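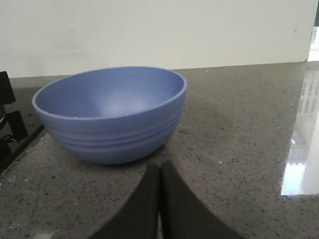

*Photo: Angelica Maglaya / Hurno*

Last updated Jul 10, 2020

# Hurno Kitchen Arm Kit: Common Questions

These are the questions we get most often from people thinking about buying or renting the Hurno kit. If yours is missing, write to the support desk and we will answer it and, if others are asking too, add it to this page.

## The basics

**What is in the kit?**

One arm, one two-finger gripper, one wrist camera, the control box, a power supply and a set of spare finger pads. The Gurnelier software comes installed on the control box. You supply the counter, the dishes and a laptop with a web browser.

**What can it do?**

It picks up and puts down light kitchen items: bowls, cups, small dishes, plastic containers. You show it a task by hand, it stores the movements along with the camera view, and then it repeats the task. Tasks that need two hands, such as holding a dish while taking something out of it, require two arms.

**What can it not do?**

It does not cook and it should not be used over a lit burner. It does not handle knives, hot pans or full glasses. It can work next to a cooktop as long as the cooktop is off.

**Do I need to know how to program?**

No. Teaching a task is done by moving the arm and pressing a button on the control box. There is a scripting option for people who want it, covered in the Gurnelier manual.

## Counters and dishes

**Does the counter have to be a certain material?**

Stone, laminate, wood and steel all work. The clamp fits most counter edges, and there is a flat base plate for counters it does not fit. Tile is fine if the base does not sit across a grout line.

**Will a shiny counter or a bright window confuse the camera?**

Sometimes. Reflections on polished stone can look like the edge of a dish, mostly with clear glass. Solid-colored plastic bowls give the least trouble. If you see missed grips, lower the blinds or teach the task again at the time of day you plan to run it. The exposure setting can also be locked under Camera > Light.
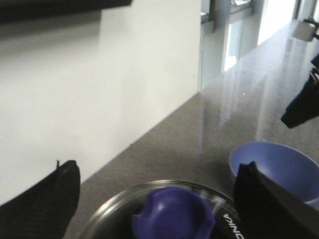

**How close together can things be?**

Leave enough space for an open finger on either side of the item you want picked up. Items that touch can be moved, but you should teach them as a separate task. For a cup inside a dish, teach the grip on the rim of the cup.

**Can I use two arms on one counter?**

Yes. The second arm is sold on its own and plugs into the same control box. The software keeps the arms from entering the same area at the same time unless you turn on Shared Space. Leave it off until you have run each arm alone.

## Care

**How long do the finger pads last?**

They are rated for 3,000 grips. Replace them sooner if they look shiny or torn. Changing a pair takes 5 minutes with the key in the box.

**How do I clean it?**

Unplug it first. Wipe the fingers and arm with a damp cloth and mild soap. Do not spray the wrist camera. Do not put any part in the dishwasher, including the pads.

## Ordering and support

**Can I rent before I buy?**

Yes. Rentals run for 8 weeks and are handled by Clukonis. If you buy at the end, half of the rental fee comes off the price.

**Who does the setup?**

Most customers do it themselves from the printed guide. Tan does paid on-site setup for the two-arm version. Please measure the depth of your counter before you book.

**What is the warranty?**

13 months on the arm and control box. Pads and cables are not covered. Keep the original carton, as returns have to be shipped in it.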